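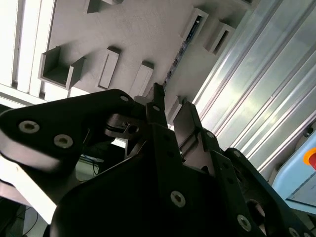

Last updated: August

Notebook, jobs and wages study, Zondthorpe. Written up 4.40 pm, tea gone cold.

The full set of replies is in! 1106 households, and Olumide has been through every one of them for blank pages. I'd have been happy with half that from a town this size.

First pass at the "hours wanted" question. 400 people say they work part-time and would take full-time if it were offered. I ran it twice (second time from the raw sheet, not the tidy one) and got the same answer. Much bigger than I'd guessed, and it's going to make the council meeting a lot livelier.

Jannik split them by last full-time employer. Ostermann comes up again and again, mostly people who left when the packing work moved to Irkow. Bondateck is there too, but those are nearly all agency staff whose contracts ran out, so keep them in a separate column please. They aren't the same story and I don't want us lumping them together.

Lovely stuff in the free text box. One woman holds two part-time jobs, 24 hours a week between them, with no sick pay from either. Another wrote a page and a half on bus times (the early shift starts before the first bus!). Olumide wants transport as its own heading and I'm all for it.

Problem: 37 replies give weekly pay where we asked for hourly. Don't convert them yet. Jannik thinks some are monthly, and looking at the first few I agree with him.

To do
- ring back the weekly pay lot, Olumide has the numbers
- recheck age bands, top one looks thin
- ask Ostermann for their own leaver figures again
- draft the transport page

We use cookies to remember your settings. Accept | Manage choices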